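I want to write a few posts about a book. Long thread, sorry for my English, it is my third language.

Saliba, the small publisher in our town, announced on Monday that they will release the first novel of Widad Semaan. Many of you know her from the radio. The title is Gellutwood and it comes in June.

I read the manuscript already in winter, because I helped with the parts about the harbor office. It has 646 pages. Yes, I know. I also was afraid when the envelope arrived.

The story is about a woman who keeps the letters of other people. She works at the post counter in a town named Fevstead, and one day she stops to deliver them. For the first hundred pages you like her very much. After that you are less sure.

What I admire is the patience. There is a dinner which takes three chapters and I did not want it to finish. Solène Rolland edited the book and she told me she tried to cut this dinner two times. Both times she put it back.
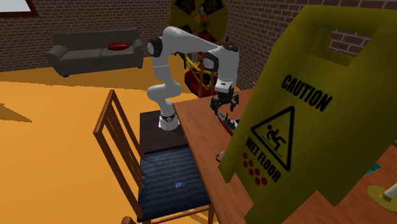
Now the numbers, as some of you asked. The first printing is 2,000 copies. For a first novel from Saliba this is a lot. Their poetry books usually have a much smaller printing.

Preorders were at 1,295 this morning. Nabil Yammine, who runs the sales there, wrote to me only the number and three exclamation marks. If it goes on like this they will print again before summer, up to 4,000 in total.

There will be a translation too. Takumi Nakajima is working on the Japanese one and he sends Widad long lists of questions. One question was about what kind of soup is in chapter nine. She did not know. Now she has decided, and the soup is in the English text also.

A small complaint: I do not love the cover. It is gray with a very thin title, and from two meters you can not read it. Qusai Nassar made the drawings inside, and they are beautiful, so why not put one of them on the front? I said this to Saliba and they answered politely.

The reading is at Drullamik, the bookstore behind the old cinema, at seven in the evening. They will tell the day later. The room is small, so come early if you want a chair.

Somebody asked if it is a sad book. A little, in the last part. My sister cried, but my sister cries also at cookbooks.

I will post the preorder address when Nabil sends me the correct one. The one on the flyer has a mistake in it.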